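Notes for Thursday evening — the blanket talk. Twenty-five minutes if I don't ramble, so allow thirty-five.

# Getting heavy blankets folded, and keeping them that way

**Before starting**

- Blankets on the long table, sheets underneath, nothing on the chairs
- Water
- Ask whether the people at the back can hear me (they always say yes, ask twice)
- Picture slide stays hidden until the end

**Opening (3 mins)**

Evening all, and thank you for coming out to hear somebody talk about blankets! I did wonder if it would be me and the tea urn.

I'll start with my airing cupboard in Grirkstead. Two shelves, a boiler that clanks, and for years a great big heap that slid out every time I opened the door. I used to push it back in with my knee and shut the door fast. Show of hands, who has a knee cupboard? (Wait. Let them laugh. Don't start the next bit over the top of them like last time.)

What changed was my aunt's blankets coming to me when she moved to Vendirach. Big plush things, the sort with flowers all over and a border round the outside, and they weigh as much as a dog. You can't fold one of those the way you fold a sheet. I tried, standing in the middle of the bedroom with my arms out like a scarecrow, and the far end was still on the floor.

**Use the bed (5 mins)**

So the first tip, and if you only take one home take this — fold on the bed. Make the bed first, bedspread on and pulled straight, and then spread the blanket over the top. The bed holds the weight and you only have to move the edges.

I go long side to long side, smooth it with my forearm, then long side again. After that it's a strip, and you can fold the strip in thirds or quarters depending on your shelf. Mine are quarters. My sister does thirds and her shelves are deeper, so we've stopped arguing about it.

DEMO: smaller blanket first. Talk while folding. Don't do the big one yet or I'll be puffed.

**Find the hem (5 mins)**

Plush slides on plush. You line up two soft edges, turn round for a second and one of them has crept off. What you want hold of is the bound hem, that raised ridge round the outside, and especially the corners. Pinch a corner properly, with the ridge between finger and thumb, and the rest follows along behind it.

If the border's a different colour from the middle you're in luck, as you can see straight away when a fold has gone crooked. If it's all one colour, run your hand along until you feel the ridge.

- Pass the two offcuts round here so people can feel the difference
- GET THEM BACK (one went home in somebody's handbag in the spring)

**Lint (4 mins)**

Bound hems collect fluff. The middle of the blanket hides it in the pile, and then the edge has every little pale speck in the house sitting on it. I go round the border with a damp rubber glove before folding. Sticky rollers work too, only you get through a lot of sheets, and on an old fuzzy blanket they can pull.

Somebody will ask about washing. Answer: read the label, cool wash, and if it barely fits in the drum dry then it's far too big for that drum wet. I take mine to the launderette. The big machine is worth the bus fare.

Worn patches — leave them alone. I used to go at mine with a fabric shaver and made a bald bit the size of a saucer.

**What I weighed (3 mins, skip if running late)**

I got a bit carried away and put everything on the parcel scales. My ordinary fleece throw came out at 593 grams. The little cot blanket was 411. The kitchen scales had given up well before the plush ones, and even the thin bedspread from the spare room was 1261 grams! Useful to know before you stack things on a wire shelf. Mine bowed in the middle, and I'd been blaming the shelf.

**Where they go (4 mins)**

Heaviest at the bottom, folded edge facing out, so you can slide one free without the lot coming with it. I don't vacuum-pack plush any more. It came out in the autumn looking ironed and took days to fluff up again.

If you've no cupboard, the foot of the bed is fine. Fold it to a strip, lay it across, and let it hang a bit at the side if it wants to. On a plaid or patterned bedspread a dark red one looks lovely, I think, and it covers the place where the cat sleeps.

**Now the big one (demo, 4 mins)**

- Ask for a helper from the front row
- Helper takes two corners, BY THE HEM
- Walk towards each other, swap, walk back
- If it goes wrong, start again, they like that bit

**Questions**

Likely ones: moths (lavender bags help, clean blankets help more), duvets (different evening!), and fitted sheets (I roll mine up and I'm not sorry).

Say thank you to whoever did the chairs. Put the last slide up and leave it on while people get their coats.

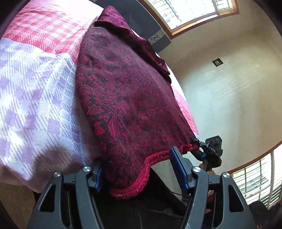
*Last slide: the maroon blanket at the edge of the bed, held at the hem.*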